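Workshop Tips: Teaching an Arm by Hand and by Remote
Posted 6/12/20 by Ishbel Lennox

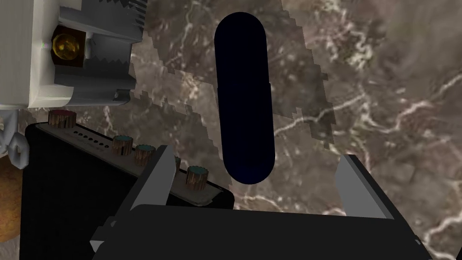
Gripper open, with the dark capsule centered between the fingers in the simulator.

My first batch of lessons for the arm was dreadful, and I kept every one of them because I thought more had to be better. I had saved 200 by the end of May, mostly recorded late in the evening with a cup of tea going cold beside me, and the arm learned from them beautifully: it learned to dither. So if you are just starting out at your own bench (or at the kitchen table, which is where I started), pull up a stool and let me pass along what has helped me and the friends I swap notes with.

Go through the motion with your own hand first. Put a real object on the counter, pick it up slowly, and notice where you slow down and when your fingers begin to close. I felt silly doing this with a vitamin bottle, but my very next recordings were smoother.

Open the fingers early. Beginners (me included!) tend to get right up to the thing and only then remember the fingers, and you end up with a little stop and a twitch in the middle of the lesson. I like mine wide open well before I get close, the way they are in the picture, with room to spare on both sides.

Line up, pause for one breath, then move in. Melquiades Maldonado taught me this over a very patient phone call. He gets the object centered in the gap, lets his shoulders drop, and only then goes the last little way. One breath is plenty. If you sit there for three or four, the arm will pick up the sitting as well.

If you guide the arm by hand, hold it behind the wrist. Grabbing it by the fingers is tempting, but you'll bend the very part you care about, and on a real arm with a camera your own knuckles will be in the view. Check that the arm is in its free-moving mode before you push on it, and keep the stop button where your other hand can find it without looking.

If you drive by remote, turn the speed down further than you think you need. I use a Woma hand controller with the sensitivity set low, and Rocío Gallegos, who has far steadier hands than mine, sets hers lower still. Rest both elbows on the table. It makes more difference than any setting I've tried.

Watch your depth. On a flat screen, a thing can look perfectly lined up and still be well in front of the fingers or behind them. Swing the view around before you close, or keep a second view open in the corner. A busy background makes it harder, too. Marble with veins running every which way is lovely in a kitchen and a nuisance when you're trying to judge a gap, so do practice over it, but maybe not on your first evening.

Leave some clutter in. Once the simple pickup is going well, try it with other things off to one side, then shift them between lessons. Vary your starting point while you're at it. I used to begin from exactly the same spot every time and was very proud of how tidy that looked, and then the arm was lost as soon as it started anywhere else.

Throw out the bad ones the same day. You'll still remember which one had the sneeze in it. Keep a small slip-and-recover if the recovery is good, but set aside anything where you were wandering around making up your mind. I write the lesson number and 2 or 3 words in a notebook: "1338, late close" is a real entry of mine.

Stop when your thumbs get tired. Joon-young Pyo once recorded 2000 lessons for a single sorting job, and he did it in short sittings with a walk in between. I do half an hour, then go water something.

Next time I'll write up how I label the folders, which Jacinto Rosales has been asking me for since spring.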